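Glass and Ceramics Help Board > Collecting > Repair, cleaning and storage

Cloudy band inside a pressed glass vase: deposit or sick glass?

Posted by Nokuthula Shezi

I have a pressed glass vase, marigold iridescence on a clear base, bought in January in a mixed lot at a Mertens sale. It was lot 190 and the catalogue gave it one line: "Kevolska, ribbed swung vase, some wear". Height is 27 cm to the tallest point of the rim, base diameter 9 cm. The pattern is plain vertical ribs, with a ground and polished base and no moulded mark. There is a paper label remnant under the foot with the number 2542 on it in pencil, which I take to be an old stock number.

The problem is a whitish band inside, starting just above the base and stopping at a fairly sharp line 8 cm up. The outside surface is good. The iridescence is on the outside only, as far as I can tell; the interior has no colour play under a lamp.

What I have tried so far:

Warm water with a small amount of washing-up liquid, left overnight. No change.

White vinegar, undiluted, four hours. The top edge of the band became slightly less distinct. The rest did not alter.

A bottle brush with nylon bristles, used gently. No change.

When the inside is wet the band disappears completely. When it dries the band returns in the same place. I have read that this proves the glass is sick and cannot be recovered, and I have also read that it proves nothing. I would like to know which is correct before I put anything stronger in it.

For drying I use a soft knitted cloth with no loose fibres, pushed down inside and turned, then the vase stands upside down on a rack. The neck is narrow enough that I can't get a hand in.
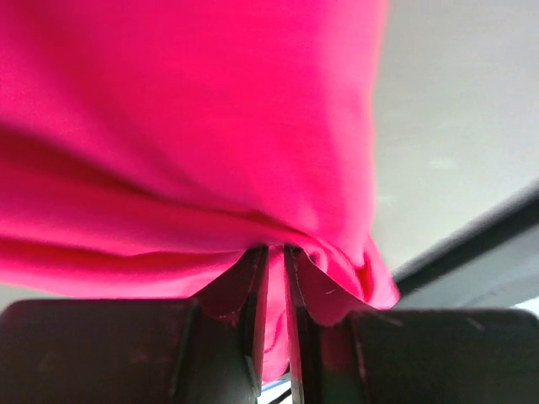
Babatunde Ogbonna replied that the wetting test on its own proves nothing. Water fills the small irregularities in a rough surface and makes it look clear, and it does the same for a thin lime film and for etched glass. The test tells you that there is a surface defect or a surface deposit, and you knew that already.

The more useful evidence is in your second result. Vinegar attacks lime and does nothing to etched glass. If the upper edge softened after four hours, some of the band is lime. A sharp upper line also fits a water level that was topped up to the same height over a long period. Etching from standing water can leave a line as well, so I wouldn't rely on the line alone.

I would proceed like this.

Fill to 1 cm above the band with a citric acid solution, one level tablespoon of crystals to a litre of lukewarm water. Keep it off the outside. Most iridised surfaces will tolerate a brief splash of weak acid, but the finish is a thin metallic film and there are batches that don't, so wipe any drips straight away with a damp cloth.

Leave it for 24 hours, empty, rinse three times, dry fully. "Fully" means a day upside down with the rim raised so that air gets in. Judging it after an hour will mislead you.

Compare it under the same lamp at the same angle. If the band is thinner, repeat. If two treatments in succession make no difference, stop, as what remains is in the glass and not on it.

Run a wooden cocktail stick over the band where you can reach, if you can reach. Lime drags a little. Etched glass usually feels smooth or slightly silky.

Do not use a dishwasher, hot water, bleach, any toilet or oven product, or rice and sand shaken about inside. Copper-plated cleaning balls are safer than sand but I have seen fine scratches from them on soft glass. Denture tablets are acceptable on plain interiors, but they are slow and on lime they have no advantage over citric acid.

On the attribution: Kevolska swung vases that I've handled had a moulded collar above the foot, and the bases were not ground. A ground base with plain ribs would make me look at Susenus first. That is a question for the identification section, with a photograph of the base and one of the rim. Pencilled numbers are generally dealers' numbers and don't help with the maker.

Nokuthula Shezi

Thank you. No collar, so I'll post it in identification separately. Is there any risk in leaving the acid longer than 24 hours? I would prefer one long soak to several short ones, as the rinsing and drying is the awkward part with this neck.

Babatunde Ogbonna

Little risk to the glass from the acid itself. The objection is that the solution stops working once it has taken up what it can, so a second fresh fill does more than a second day with the old one. There is also evaporation, which will give you a new line at the top. Cover the rim with cling film and keep it to 24 hours.

ribbed_and_swung

Mine was the same and I put a drop of baby oil in, swirled it round and wiped it out. Looks perfect on the shelf. Don't see the point of all the soaking if you're only going to display it.

Babatunde Ogbonna

Oil fills the surface in the same way that water does and takes longer to leave. It hides the band without treating it, collects dust, and goes yellow in some cases. It is also the usual method of concealing sick glass at sales, so anyone who oils a piece and later sells it should state it in the description. If a vase has been oiled before it reaches you, wash it out with detergent before trying acid, otherwise the acid can't get to the deposit. Nokuthula, yours has had detergent overnight so that shouldn't apply.

pressed4time

Adding to the above for anyone who finds this page by search. There is a third option, which is professional tumbling or internal polishing. Grollivance quoted me for a decanter and it came back clear, but they would not take iridised pieces. The reason given was that the outside has to be masked and the masking can lift the finish when it's removed. They were also not keen on anything with internal ribs, as polishing reduces the ribs unevenly.

If your ribs are on the outside and the inside wall is smooth it may be worth asking, but get the answer on the iridescence in writing. See also the older thread no. 1133 in this section, which has a long argument about cerium oxide and is mostly about clear glass. The first page is useful.

Nokuthula Shezi

Update. Two treatments done as described, one litre each. The first took the band down considerably. After full drying the upper half has gone and the line with it. The second made a small further difference near the base. What is left is a faint grey haze for the bottom 3 cm, visible only with the lamp behind it. The cocktail stick slides over it without dragging at the one point I can reach with it taped to a skewer.

I'm going to leave it there. I assume the remainder is etched. The vase will be kept dry from now on. The identification post is up with the base and rim photographs, and the Susenus suggestion has one vote for and one against so far.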